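Keeping a linen blazer (and the rest of the summer stuff) alive

Quick ones this week, no time. Most of these are from the comments on the wool post plus a few of my own. Linen, unlined jackets, the pale pants you only wear four months a year.

Washing first. Cold, short cycle, inside out, buttons done up. Do not fill the drum. Linen needs room or it comes out with those hard white creases that never leave. Half a load is plenty. If the jacket has shoulder pads, no machine at all - bathtub, a capful of mild detergent, push it down, leave it ten minutes, drain, rinse twice. Don't wring. Roll it in a towel and kneel on the towel.

Drying. Wide wooden hanger, out of direct sun. Pull the lapels flat with your hands while its still damp, and the pocket flaps, and the cuffs. Two minutes now saves you a lot of ironing. Thoa Chu hangs hers in the bathroom right after a shower and skips the iron completely. Mine never come out that good but worth a try.

Ironing. Damp, hot, steam on. Wrong side first for anything dark or it goes shiny. Sleeves over a rolled towel so you don't get a crease down the arm. If you let it dry all the way, spritz it, fold it up in a plastic bag, half an hour, then iron.

Rolled sleeves. If you push your jacket sleeves up all summer the lining goes at the elbow. Turn them up in two flat folds instead of shoving them. Then fold them DOWN before you hang the jacket, every night. Those creases set in if you leave them.

Collar grime. Dish soap and a soft toothbrush, before washing, not after. Yellow underarms on white tees: baking soda paste, an hour, rinse, wash as normal. No bleach, it makes the yellow worse. Kamlesh Sisodia swears by white vinegar in the rinse. Fine on cotton, I haven't tried it on silk and I'm not going to.

Sunglasses. Wash under the tap, drop of dish soap, fingertips, dry with a clean cotton cloth. Not your shirt. Shirts have grit in them. Paper towels scratch too.
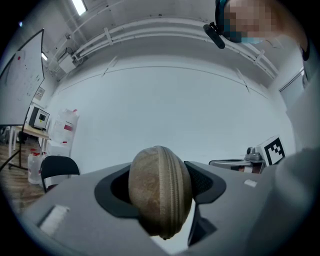 And lens cloths need washing as well, people forget. Hand wash, no fabric softener - softener leaves a film and then you're just smearing it around. Loose arm screw? Tiny drop of clear nail polish on the threads, tighten, let it sit over night. Never leave a pair on the dashboard in July, the coating crazes and there is no fixing it.

White loafers and canvas slip-ons. Brush dry first. Always dry first, otherwise you're making mud. Then soapy water, small circles, wipe off. Stuff with plain paper, not newspaper, the ink comes off on the inside. Scuffs on white leather: a bit of non-gel toothpaste on a rag. Smelly insoles, baking soda in an old sock, leave the sock in the shoe till morning.

Pastels. Sort them away from everything. A pink tee and a mint tee can go together if they've both been washed a few times, new ones go alone. Osvaldo De Luca wrote in about a turquoise shirt that turned a whole load grey-green. Rewash right away while everything is still wet, dont put it in the dryer, the heat locks it in.

End of season. Wash everything before it goes away, even the clean-looking ones. Sweat stains show up over the winter. No starch in storage, silverfish like it. Cotton garment bags, or an old pillowcase with a hole cut for the hanger. Cedar blocks need a light sanding every spring or they stop smelling of anything.

Buttons next time. I did mine on Sunday and I have opinions about thread. Send me your linen questions before then, and yes Thu Lại, I'll get to the belt one.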